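The number on the slide was 90 percent, and the test engineer had stopped believing it before lunch.

It came from Rorkano, which sells a two-finger gripper and had run its own comparison against the Grostis model that most of the small shops in the area already own. The integrator she works for, on the edge of Oltinthorpe, was about to order one or the other for a customer who packs bathroom fittings. She asked for two weeks to check. She got them, and she agreed to talk about the results on the condition that her name stay out of it.

"I've read a lot of these sheets," she said. "They tell you how often it picked. They don't tell you what it picked, or who put it there, or whether somebody nudged it straight first."

Her plan was to do most of the comparison in simulation and finish on a real arm. She was open about why. The shop has one arm to spare and a customer who calls. A simulated arm can run all night, and over four nights hers made 1572 pick attempts, split evenly between the two grippers. I asked whether that settled it.

"It settled it for the simulator," she said.

In those runs the two grippers came out close, with the Rorkano a little ahead on thin parts. She showed me the plots and then spent most of an hour telling me why I shouldn't lean on them. Friction was the first problem. Each gripper's finger pads had been given one friction value, copied from the maker's own files, and she doesn't think either maker measured it on anything like chrome.

"You change that one number a little and the winner changes," she said. "I can make either company happy by Friday's backup. I'd rather not."

I pointed out that she had picked the simulator herself. She nodded.

"Sure. It's good for reach. It's good for finding out that the wrist is going to run into the edge of the bin before you bend a real one. I use it for that all the time. What I don't do is look at a nice clean table with a nice clean arm on it and think I've learned something about grip."

The controllers were another sore point. Rorkano ships a small box of its own that closes the fingers at a set speed and then reports back. Grostis leaves that to the arm. The simulation treated both as instant, so any delay between "close" and "closed" vanished from the results. On the real arm it came back. She wouldn't give me a figure for the delay, saying she had timed it with a method she wasn't proud of, but she had seen enough to add a pause to every Rorkano cycle.

The bench work was smaller: 654 picks, using 21 different parts pulled from the customer's returns shelf. Some were scratched, and a few still had tape on them. This is where the gap she had seen on thin parts went away. The Rorkano fingers flexed a little when they met a flat washer at an angle, and the washer slid. The Grostis missed too, mostly on anything round and polished.

So which one is better?

"For that customer? The Grostis, by a little, and mainly because they've already got spares for it," she said. "If you're hoping I'll say it's the better gripper, I won't. I didn't test it on your parts."

She was harder on the cameras. Both makers recommend one mounted at the wrist, and both show it off in their demos. She tried it and went back to a fixed camera over the bin, a cheap one from a supplier called Magaña that the shop had left over from another job. The wrist camera saw well until the fingers got near the part, and then it mostly saw fingers.

"Everybody wants the camera on the hand because it looks smart," she said. "Ask them what it sees in the last inch."

I sent her account to a sales engineer at Rorkano, who disputed the finger flex and said the pads had likely been mounted without the stiffener. She told me the stiffener was on. He also said the 90 percent came from "a representative mix of parts," and when I asked for the list of parts he said he would look for it. As of August 29, 2020, it hadn't arrived.

The shop expects to place its order in September. She has asked for one more week on the bench first, this time with the parts dumped in the bin by somebody from the packing line.

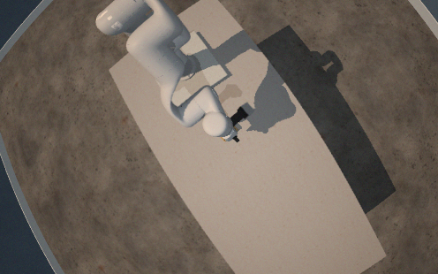
A simulated arm and gripper over the test table.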